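7.4 Recovery After a Grip Fault (Code 17)

Applies to: Druvar arm controller, Makulell two-finger gripper, tabletop cells only.

Code 17 is raised when the gripper reports contact force but the measured finger gap does not match the gap expected for the selected object. The arm stops where it is and holds position with the brakes off and the motors energized. The status light changes from green to steady amber.

CAUTION: A stopped arm is not a safe arm. With Code 17 active, the fingers can still close on a command left in the queue. Keep hands out of the reach area until step 4 is complete.

The fault most often occurs on thin-walled objects taken by the rim, such as bowls, cups and open boxes. One finger passes inside the wall and the other stays outside. If the approach height is set too low, the inner finger touches the bottom of the object before the fingers have closed. The force sensor reads this as a grip. On flat or solid objects the same fault usually points to a worn contact pad or a loose cable at the wrist.
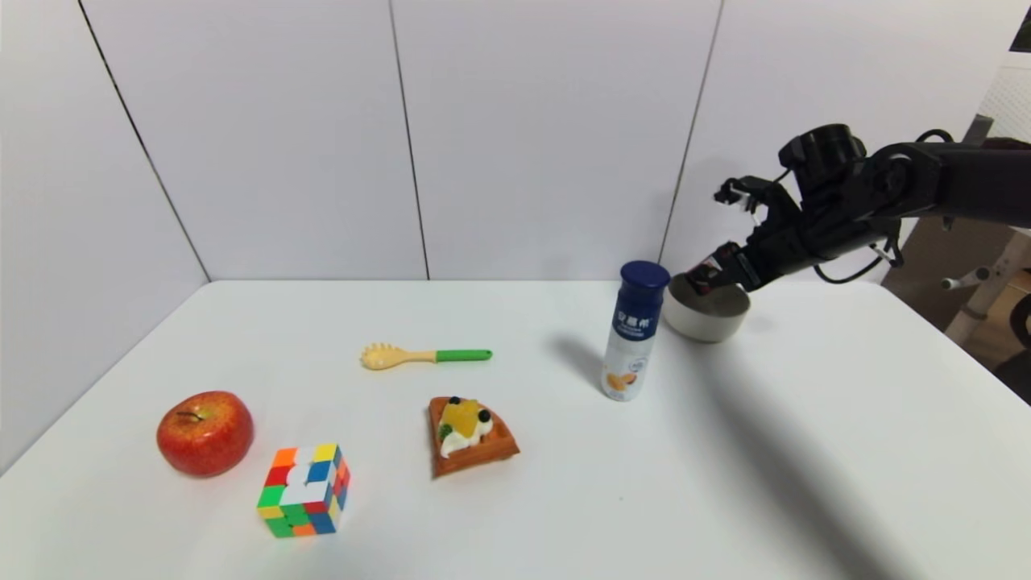

Do not press RESUME as a first response. The controller will try to finish the interrupted move from its current position, and an object trapped between a finger and the table can be crushed or thrown. In site reports collected up to June, more than 100 damaged finger joints followed a RESUME made before the queue was cleared.

To clear the fault:

1. Press HOLD on the pendant. The amber light begins to flash.

2. Open the Queue page and select CLEAR ALL. Wait for the line count to show zero.

3. Set the speed limit to the lowest setting.

4. Turn the key switch to MANUAL and remove the key. The person working at the table keeps the key.

5. Look at the fingers from the side. Find out whether either finger is touching the object or the table.

6. If neither finger is touching anything, jog the arm straight up until the gripper is clear of the tallest object on the table. Go to step 9.

7. If a finger is touching the inside of a bowl or cup, open the gripper in single steps of 1 mm. Stop when the contact reading drops to zero, then jog straight up. Do not move the wrist sideways while a finger is below the rim.

8. If the contact reading does not drop after the gripper is fully open, press the emergency stop. Support the forearm with one hand before using the brake release – the arm will sag under its own weight. Lift it clear by hand.

9. Move the arm to the park position.

10. Check both contact pads. Replace a pad that is split, glazed or lifting at the corners (see 9.2).

11. Follow the cable from the wrist to the base. It must hang free through the full range of the wrist and must not catch on the table edge.

12. Run the Dinu force check. A reading below 400 with the gripper open and unloaded is a pass. A reading between 400 and 1000 calls for a sensor zero. Above 1000, take the gripper out of service.

13. Return the key, select AUTO and run one pick at low speed before going back to normal work.

NOTE: The force check reports raw sensor counts. They are not newtons and cannot be compared between grippers.

NOTE: Strong side lighting can throw the shadow of the arm across the work area. Controllers with older Plonelari vision software may place the rim of a pale object at the wrong height under these conditions. If Code 17 repeats on pale objects only, update the software and repeat the table calibration in 5.3 before changing any grip settings.

If the fault returns within the same shift, write down the object name, the approach height and the force reading, and save the log before switching off. The log is kept in memory and is lost at power-down.

Section revised Mon 11 March. Replaces the single-page recovery card supplied with earlier units.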